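Pretance 가사자동화평가팀은 침실 정리 과제의 시뮬레이션 평가를 맡을 참여자를 모집한다. 모집 인원은 3명이며, 전원 원격 근무가 가능하다.

## 배경

침대 위나 바닥에 놓인 물건을 집어 제자리로 옮기는 일은 사람에게는 몇 분이면 끝나는 집안일이다. 기계가 이 일을 어디까지 할 수 있는지에 대해서는 보고마다 기준이 다르다. 물건을 들어 올린 시점을 성공으로 치는 곳이 있고, 내려놓은 뒤의 자세까지 보는 곳이 있다. 본 팀은 단일 팔과 평행 그리퍼로 수행한 에피소드 1601건을 같은 기준으로 다시 판정하고자 한다. 과제 묶음의 내부 명칭은 Vustau이다. 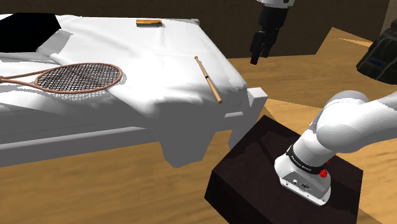 납작한 물건과 가늘고 긴 물건은 실패 양상이 서로 다르므로 따로 집계한다. 천 위에 놓인 물건은 접근 각도에 따라 손가락이 표면에 먼저 닿는 경우가 있으며, 이 접촉을 실패로 볼지 여부도 판정 지침에서 다룬다. 가방처럼 형태가 일정하지 않은 물건은 별도 항목으로 둔다.

## 담당 업무

- 에피소드 영상과 관절 기록을 대조하여 단계별(접근, 파지, 이송, 배치) 결과를 기입
- 실패 에피소드의 원인 분류. 분류 코드는 총 77개이며 중복 기입을 허용함
- 판정이 갈린 건에 대한 서면 의견 작성(건당 다섯 문장 이내)
- 동일 과제를 사람이 수행한 기록과의 소요 시간 비교

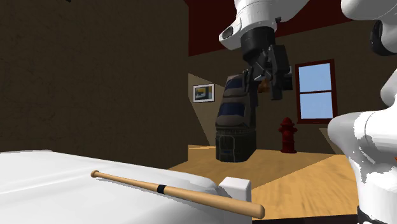

이송 단계의 판정에는 주의가 필요하다. 파지가 유지되었더라도 물건이 기울거나 흔들려 주변 물체와 접촉하면 감점 대상이 된다. 손잡이나 끈을 잡은 경우와 몸체를 잡은 경우는 코드가 다르다. 배치 단계는 그리퍼가 물건에서 완전히 떨어진 뒤의 상태를 기준으로 하며, 목표 영역 안에 있더라도 넘어져 있으면 부분 성공으로 기록한다.

시뮬레이션 결과를 실제 가정환경의 성능으로 환산하는 일은 업무 범위에 포함되지 않는다. 실기 검증은 Cladeden 시험동에서 별도 인력이 진행한다.

## 지원 자격

필수

- 로봇공학, 기계공학, 산업공학 또는 관련 분야 학사 이상이거나 이에 준하는 실무 경력
- 좌표계 변환과 관절 기록 파일을 읽을 수 있는 수준의 Python 사용 능력
- 한국어 판정 지침을 읽고 영어로 짧은 의견을 쓸 수 있을 것

우대

- 물류 또는 매장 진열 공정의 작업 분석 경험
- 물리 시뮬레이터의 접촉 파라미터를 직접 조정해 본 경험
- 평가자 간 일치도 산출 경험

## 근무 조건

계약 기간은 4월부터 55일간이다. 근무 시간은 자율로 하되, 오후 2시에 열리는 주간 판정 회의에는 반드시 참석해야 한다. 보수는 건별이 아닌 월 단위로 지급하며, 금액은 면접 시 안내한다. 판정용 소프트웨어 Olaniyan의 계정은 계약 체결 후 발급한다. 모니터 등 개인 장비는 지원하지 않는다.

## 지원 방법

이력서와 함께, 로봇이 아직 안정적으로 수행하지 못한다고 보는 가사 작업 하나를 골라 성공 기준을 한 쪽 이내로 작성하여 제출한다. 작업의 난도보다 기준의 측정 가능성을 본다. 서류 통과자는 표본 에피소드로 시험 판정을 한 뒤 화상 면접을 본다.

서류는 Pretance 채용 페이지의 'Vustau 평가' 항목에서 접수하며, 업무 내용에 관한 문의는 같은 페이지의 문의란에 담당자 Babatunde Mohammed를 수신인으로 지정하여 남긴다. 제출 서류는 선발 절차가 끝나면 폐기한다.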